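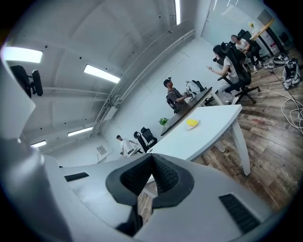

A Clullex hand-held gripper in an office, with the fingertip pads in front and a similar-looking device on the dark desk.

Clullex is a hand-held gripper kit sold by the firm Flinley. It is used for recording how a person picks up and moves objects, so that the recordings can later be used to train robot arms. The kit was designed in Puvasberg and is offered both for sale and for monthly hire.

Design

The gripper has a white body and two black rubber fingertip pads. The inner faces of the pads carry a fine diamond-textured pattern, and together they form a deep V-shaped notch. There are black vents on both sides of the body, the one on the right being larger. Flinley sells the pads separately under the part number 2603. According to the user manual, they should be changed after 300 hours of work.

Use

The operator holds the device in the hand and does an ordinary task with it, for example clearing a desk or putting fruit on a plate. Each recording may last up to 30 minutes. The files are then copied to a computer, where bad parts can be removed with the program supplied in the kit. No robot is needed at this stage.

Versions

The first version was supplied with smooth pads, and users complained that light plastic objects slipped. The textured pads came with the second version, released on 5/7/24. Old bodies accept the new pads, but the opening width must be set again in the program.

Service

Repairs are made by the workshop Sárközi, which also rents out the kit. The hire price is 139 euros per month, and the carrying case is included. Spare batteries must be ordered separately.

See also

Robot end effector
Teleoperation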